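Skallia mini fridge, two months in the test room

Posted September 4, 2020
Reviewed by Riku Tsuchiya
Paid: 172, plus shipping

Bought this as a fixture for our pick-and-place setup, not for keeping lunch cold. So if you want to know about noise in a bedroom, wrong review.

What we need: a door that opens the same way every time, a shelf that stays put, an inside the wrist camera can read. Mostly good. Door swings wide and stays where you leave it. White interior is great for finding dark stuff, lousy for white plates, we had to redo exposure on the Kona camera twice. One shelf only. Fine for two plates, tight if the fingers come in at an angle.

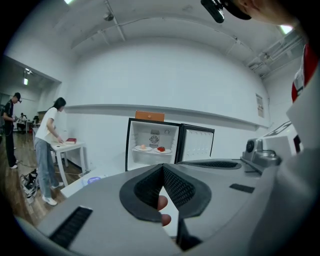

Door open, two plates on the shelf, hand-held gripper in front.

Setup notes, quick. Level the feet first. Then shim until the door quits drifting - ours needed 2 shims, both on the left. Teach the door pull before you teach the shelf, otherwise you do it all over again. I did it all over again. Wipe the gasket weekly, it gets tacky and the pull force creeps up, then the Mekonnen controller faults out and everbody blames the gripper.

Finger pads: Grestitix ones, swapped at 1,197 door cycles. Edges were rounding off. Check the screws behind the pads while your in there, one of mine had backed out.

Dislikes. Dial inside is tiny. Manual says nothing usefull about reversing the door.

Would buy again. Probably getting a second in October if the price holds - 4 stars.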